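Print this page | E-mail this page

Letter-Writing Night: Your Questions

Hi, I'm Azucena Espinoza, and I run the letter night in Trudcombe. I get the same questions every October when the new folks turn up, so I finally typed up my answers!

Do I need to bring anything?
Just an address, if you have one. I put out paper, envelopes and stamps. Bring your own pen if you're fussy (I am, terribly) and a pencil case so it doesn't wander off.

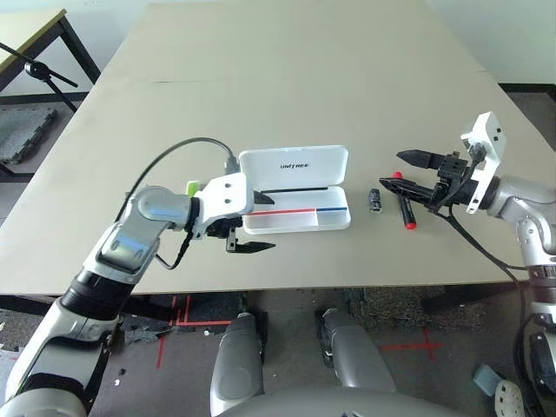
Pencil case on the big table.

Who would I write to?
Anyone you like. Plenty of people write to a grandparent or an old roommate. If you're stuck, I keep a list of pen pals over in Musside who love getting mail. My own pen pal, Cai, writes me four pages at a time and I can read maybe half of it.

My handwriting is awful. Is that okay?
Oh, please come anyway. Print if cursive scares you, skip every other line, and slow down. We mailed 371 letters last year and I promise a lot of them were pretty hard to read.

What color ink should I use?
Blue or black for the envelope, so the post office can read it. Inside, go wild. I did a whole birthday letter in green once and my aunt still brings it up.

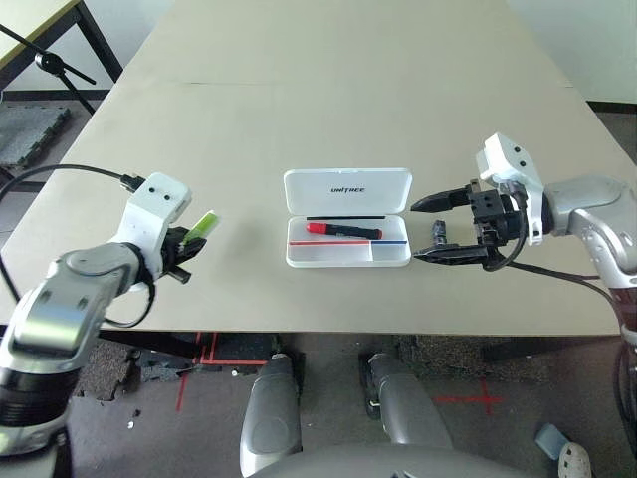 Red-capped and ready in the tray.

How long does it last?
We start at 7 and go for two hours, but you can leave whenever your letter's done. If you only have 30 minutes, write a postcard.

Can I bring my kids?
Sure! My son Niko started coming when he could barely spell his name.
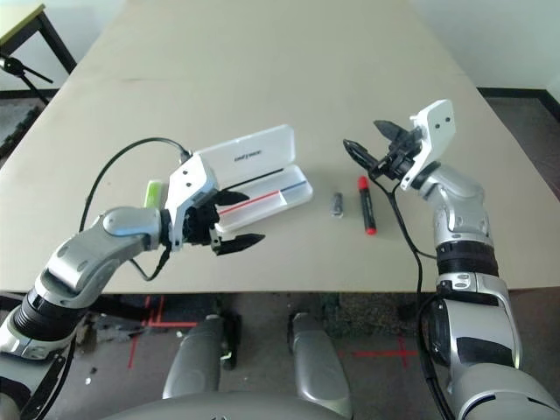 Little ones usually do better with a drawing and one sentence, and you can write the address for them. Please keep an eye on the stamps, though, they do look a lot like stickers.

47 shares | 2 comments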